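Weltley Key Corner – Frequently Asked Questions

Last updated March 29, 2023

These are the questions we get most often about hook rails, key rings and small patterned corners. If yours isn't covered, write to us using the contact form and mention your order number if you have one.

HOOKS AND RAILS

Can I mount a hook rail on a wallpapered wall?
Yes. Use screws into a stud or proper wall anchors. Adhesive strips hold to the paper, and the paper may come away from the wall under load. Cut a small X in the paper where each screw goes, fold the points back, and drill through the opening. This keeps the bit from catching and tearing a long strip.

Does the rail have to be level?
It doesn't. A rail can run at a slant if that suits the space, as long as the hooks still curl upward enough to hold a ring. Hang your heaviest set on the lowest hook and leave it for a day before you trust it.
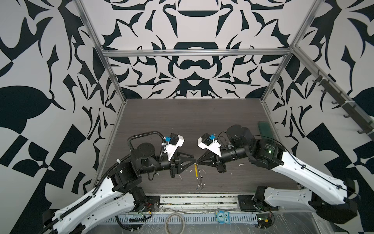

How far apart should key hooks be?
Leave at least 40 mm between hooks for ordinary house keys. If your sets have large fobs or a car remote, skip every other hook or choose the wide version of the Tekin rail.

What if my wall is too weak for screws?
Attach the rail to something solid next to the wall, such as a post or the side of a cabinet. Zip ties are fine for a rail fixed to a bar or frame. Pull them snug, trim the tails flush, and check them when you clean.

How many hooks do I need?
One for each set of keys in daily use, plus one spare. Keys you use twice a year should go in a drawer or a lidded box.

KEY RINGS AND TAGS

What kind of ring do you recommend?
A plain split ring. It's slow to open, but keys rarely work their way off. To add a key without breaking a nail, slide a staple remover between the coils and thread the key on while the gap is open.

Should every set have a tag?
If more than one person uses the hooks, yes. Color is quicker to read than writing. A yellow tag for the shed and a red fob for the front door can be told apart from across a room. Never put your street address on a tag. A first name or a phone number is enough to get lost keys back.

My keys swing and mark the wall. What can I do?
Shorten the bunch. Long fobs hang lowest and swing the most, so move them to a hook at the end of the rail or take them off. Clear plastic fobs leave fewer marks than metal ones.

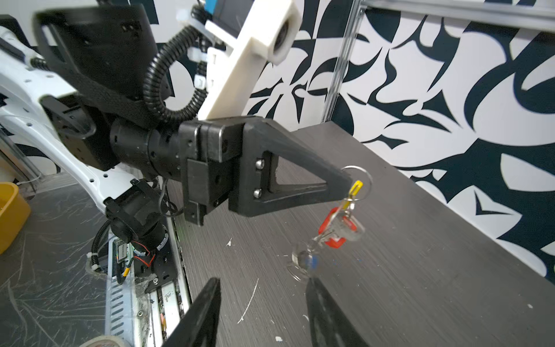
WALLS AND PATTERNS

Will a large black-and-white pattern make a small corner look smaller?
That depends on the surface underneath. A bold print such as our Wutetti paper works best over a plain shelf or counter in one dull color. With a busy surface as well, small items become hard to find. Malte Thiele, who answers our wallpaper mail, suggests taping up a sample and setting your own keys in front of it for a week.

How do I get the pattern to meet in the corner?
Don't wrap a full sheet around. Cut it so that about half an inch turns the corner, then start the next sheet over that overlap, using a plumb line. Few corners are truly square, and with curved leaf shapes a slight mismatch is hard to see. Straight lines and checks are less forgiving.

The same goes for the bottom edge, where the paper meets the shelf or counter.

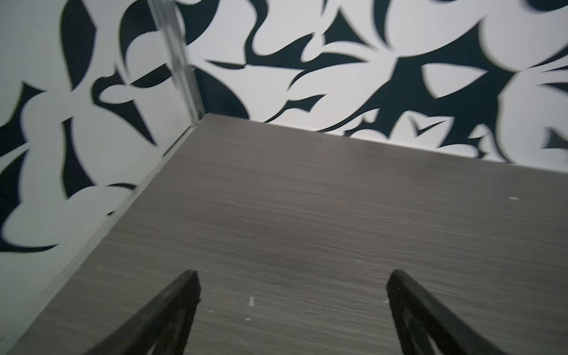
Trim it last, with a new blade, after the paste has dried overnight. If a thin gap shows, a line of paintable caulk in the lighter color will hide it. Wipe the excess with a damp sponge before it skins over.

How much paper should I order?
Measure each wall separately and add 15 percent for matching. Rolls from batch 151 and batch 534 differ slightly in the white, so please check that all your labels show the same number before you cut.

SURFACES

Why does dust show so much on dark wood-grain?
Small pale specks stand out against gray and brown, especially in side light. A dry microfiber cloth picks up most of it. Wipe along the grain.

Can scuffs be removed?
Light ones, often. Try warm water with a drop of dish soap, then a melamine sponge used gently. A scratch that catches your fingernail won't clean off – a filler stick in a matching shade will make it less obvious. 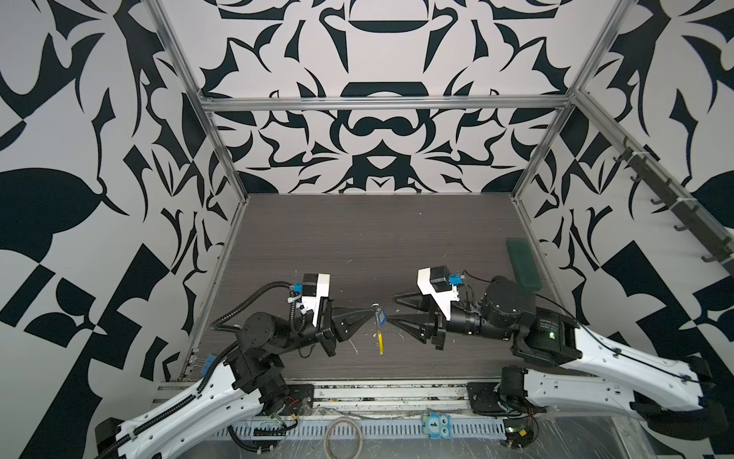
ORDERS AND RETURNS

Can I return an opened roll?
We can't take back opened wallpaper. Unused rails can be returned within 100 days in the original sleeve.

Do you sell replacement hooks?
Yes, for the Tekin and Bomitz rails. They come in packs of four, screws included. Bomitz hooks made before last August use the older, shorter screw, which you'll need to request in the order notes.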